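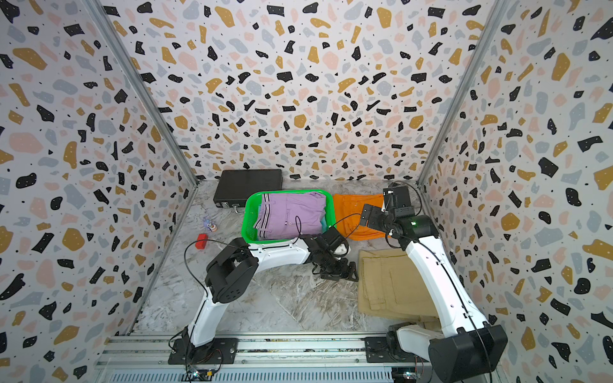
Both arms on the shared rail, with shorts in the green basket and khaki trousers on the floor.

Budget season again. Steltik want equipment requests in by the end of February, and the form now has a box for "total cost to operate", which I have never filled in properly before. These are my notes from working it out for the second cell at Sestham. The first cell handles folded laundry: garments, a basket, and a few other objects on the floor.

The arms are the easy line. Two arms, two grippers, one supplier quote, one delivery charge. I had assumed they would be most of the money. They are the largest single item, but the gap between that item and everything else added together is much smaller than I remembered from last time.

The frame is the next line. We use slotted aluminium extrusion because it can be cut down and reused, and because the base plates bolt straight to it. Mtshali quoted for the front rail, the corner posts and a bag of brackets. Their price was fair and their lead time was 11 working days, so I have put them down again. One note for whoever checks the order: the rail needs to come as a single length. A joined rail is cheaper to ship and then has to be shimmed, and the time spent shimming is charged to the project like any other time.

Wall panels and floor go under "fit-out". The terrazzo print and the marble pattern are both off-the-shelf coverings and between them cost less than the bolts. I have allowed for a full spare set, as matching a print later is difficult when the shop changes its stock.

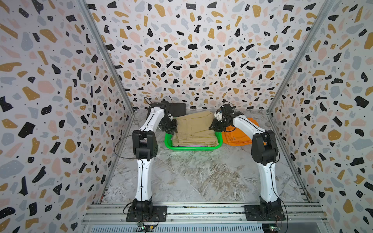

Cables deserve a line of their own. On the first build they were hidden under "sundries", along with clips, spare screws and the connectors for the small boards at the front. Sundries overran and nobody could say by how much on which part. This time each arm has its own cable set in the sheet, plus one complete spare set held on the shelf. I have also costed clips by the bag — they go missing faster than anything else we buy.

Grippers wear, and fabric work means a lot of closing on thin, soft material. Fingers are listed as a consumable, with 2 pairs per arm in the first year. That is a planning figure and I will correct it when there is a purchase history to set against it.

The other recurring item is the objects themselves. Clothes, a basket, a toy, a case. It is a small sum but it comes round every quarter, and last year it went through on a personal card and took weeks to claim back. It now has its own code.
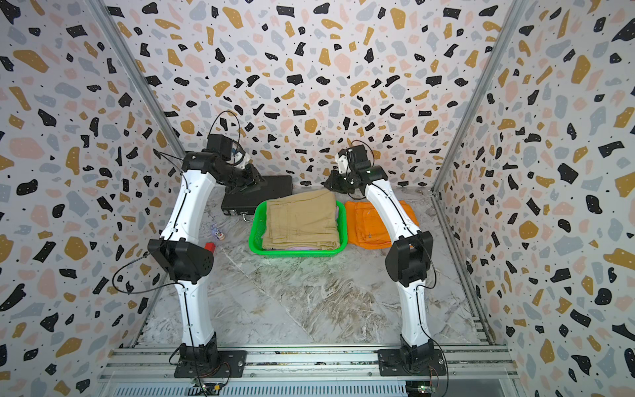

Khaki trousers in the basket, orange garment flat beside it, case at the back wall.

Rutance offered a service plan covering the arms only. The yearly fee is more than one replacement joint and less than two. I have left it out for year one and put the same amount into a repair line, which can be moved if it is not spent. The plan can be added later at the same rate, according to the quote.

Still to price: bench space, an extra mains circuit, and a second crate for transport. The sheet goes to purchasing once the electrician has replied.

Posted 1/28/20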